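# Running cost of a dryer vs. hanging everything indoors

**Tunlow Tenants Board > Utilities and Bills**

### marrow_lane
Posted 9/4/19

The July bill came to $165 and the only thing that changed was the dryer. Before that I hung everything inside and ran a fan. The place is 58 square meters, one bathroom, windows on one side only. I want to go back to hanging, at least for the small stuff, but the last tenant left a mold patch behind the closet and I don't want another one. Has anyone here compared the two over a full winter?

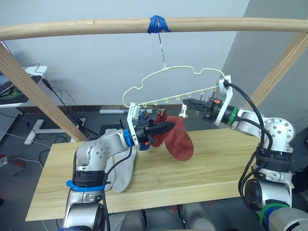
### pdxfern

I did two winters of hanging and then bought a used Likumum heat pump dryer. The bill went up a little. The windows stopped running with water in the mornings, and I had been wiping them down every day.

If your bill jumped that much, check the lint filter and the vent hose before you blame the dryer itself. Mine was the old vented kind before this one, and with a kinked hose it took two cycles to get through towels.

### stairwell8

Disagree with buying a machine for this. The water in the clothes has to go somewhere, and if you open the window for 20 minutes twice a day it goes outside. I have hung laundry indoors in the same building for 8 years and have no mold.

Spin speed matters more than anything else in this thread. Use the highest one your washer has.

### marrow_lane

The hose is straight, I looked. The filter was not great.

On the window idea, mine face the parking lot and the fumes come in when people warm up their cars, so I can manage it once a day at most. What I have been doing is splitting the load. Towels and sheets go in the dryer, shirts go on the shower rail. 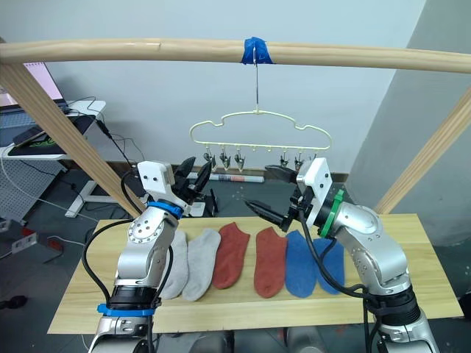

Shirts take overnight with the bathroom fan on. Jeans take much longer and start to smell, so I may move those to the dryer too. I also started doing two small loads a week so there is never a full wash hanging at once.

### kettle_and_co

Small loads are fine for humidity but you pay for it in water. Look at both bills before you decide.

We have a Kukel dehumidifier in the hall closet with the door open. It draws less than our dryer did, and you can leave it on a timer. Empty the tank or it shuts off in the middle of the night.

### stairwell8

A dehumidifier is still a machine on the electric bill. Open the window.

### kettle_and_co

Not everyone's window opens onto something nice. Original poster just said so.

### marrow_lane

No need to fight over it. I got a cheap humidity meter from Nijs Hardware and will write down the number before and after each load. Socks go on a clip hanger.

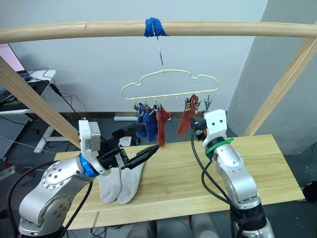
### pdxfern

Put the meter near the closet where the mold was. The middle of the room will always read better than the cold wall.

Are the clips plastic? The ones on mine got brittle and snapped after one summer in the sun.

### marrow_lane

Metal. I'll move the meter to the closet tonight.

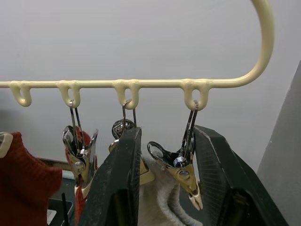 *Clips close up*

### pdxfern

Those should hold up longer than mine did. Watch for rust spots on anything white.

### stairwell8

Post the humidity numbers with the window shut and then with it open. I'd like to see both.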